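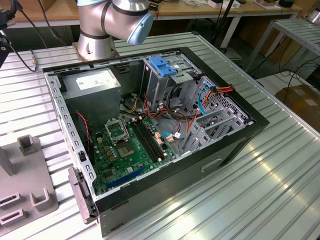
So I finally caved and started going through the old computers in the spare room. August is a dumb month to do it (no AC in there!) but Rónán Geraghty is moving to Boslow and wants anything that still boots for his kids, so I had a deadline for once.

The hardware is the easy part. It's the files that eat my evenings. I found a folder with 369 photos from our summer in Poirier, plus 37 versions of the same cover letter, all named "final" something. Why did I keep those? I deleted every one and felt great for an hour, then panicked and dug the best two back out of the trash.

Abdelghani swears by copying everything to two drives and leaving one at his sister's place. I bought the drives. I haven't copied a thing yet, I got stuck reading old emails until 1 a.m.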